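I'd been meaning to talk to the woman behind Farkas, the little repair shop on the Sosdale road, ever since she fixed my toaster in April and charged me less than lunch. She finally had a free hour, so we sat out back with iced tea and a fan that (of course) she had rescued from somebody's curb.

First thing I wanted to know was how she got started. "My mother's sewing machine," she said. "I was 7 or so and I took the bottom off it. She wasn't mad that I opened it. She was mad that I did it on the good rug!"

She worked in an office for years after that and fixed lamps for neighbors on the weekends. Then the neighbors told their neighbors, and pretty soon her dining room was full. "I ate standing up for a whole winter," she told me. The shop used to sell fishing tackle, and if you've been in on a humid day you know it still smells a bit like it.

I asked what people bring in most. Lamps, she said, then fans, then coffee makers, and lots of stuff with a busted cord and nothing else wrong. "They say it's dead. It isn't dead! The plug's loose." She keeps a Clirkus mixer on the shelf that she won't sell, even though a man offered her 200 dollars for it. Her oldest customer is 87 and brings in the same radio every spring, mostly to chat, I think, and she doesn't charge for that one.

We got onto money, which I'm always nosy about. She won't take a job if the fix costs more than half the price of a new one, unless it's something from a grandparent, and then all bets are off. "I've put up to 100 dollars of my own time into a music box," she said. "Don't print that." (She told me later I could print it.)

What about the stuff that can't be saved? She got a little quiet there. Cheap kettles that are glued shut make her crazy, and so do the Fatano hair dryers, which need a screwdriver she had to grind down herself. "I just want a screw I can reach. That's my whole politics."
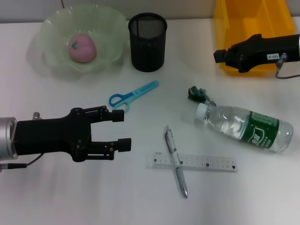 Everyday objects on a white tabletop.

Before I left I asked what a beginner should try first. A lamp, she said, and unplug it, and take a picture before you loosen anything so you know where it all goes back. She also said to put the screws in a muffin tin, one cup for each step. I tried it that night with a desk lamp from my closet and ended up with one screw left over. I called her about it and she laughed for a good long while, then told me to bring it by on Saturday.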